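An Open Day at Hostimdale

25 March 2020

It was my pleasure to attend the November open day of the robotics workshop at Hostimdale, and I have been slow in setting down my notes. The organisers received 282 visitors over the course of the day, a good number of them teachers, and the queue for the upstairs rooms reached the front door before lunch.

The ground floor was given over to machinery. Farías had brought a palletising arm, which performed its duties behind a fence and attracted the younger guests. Veletti presented a conveyor sorter. Both were competently explained, though the noise made questions difficult.

I spent most of my visit upstairs, where Patricio Quezada led a session on Flostusau, the simulator in which the workshop prepares its grasping tasks before any hardware is switched on. Groups were limited to seven persons, and each group was allowed 29 minutes. Mr Quezada began with the cost of mistakes. A gripper that closes too early in a simulated room breaks nothing, and the task can be started again at once. His team had run one pick-up task 493 times in the week before the open day — a figure he gave with some pride.

The rooms themselves are plain. Walls, a window and a counter are drawn simply, and the object to be grasped is given strong colours so that it may be told apart from everything else. I asked whether such a tidy room was a fair preparation for a real kitchen. Mr Quezada replied that it was a first step, and that clutter is added later. 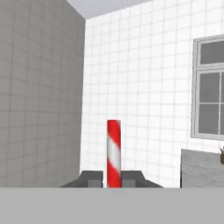

The striped cylinder at the gripper, in one of the simulated rooms.

Visitors were then invited to take the controls. My own attempt was not a success — I approached from too far to the left — but the gentleman after me managed it on his second try. Printed notes were available at the door, and the workshop has kindly agreed to send further copies to schools on request.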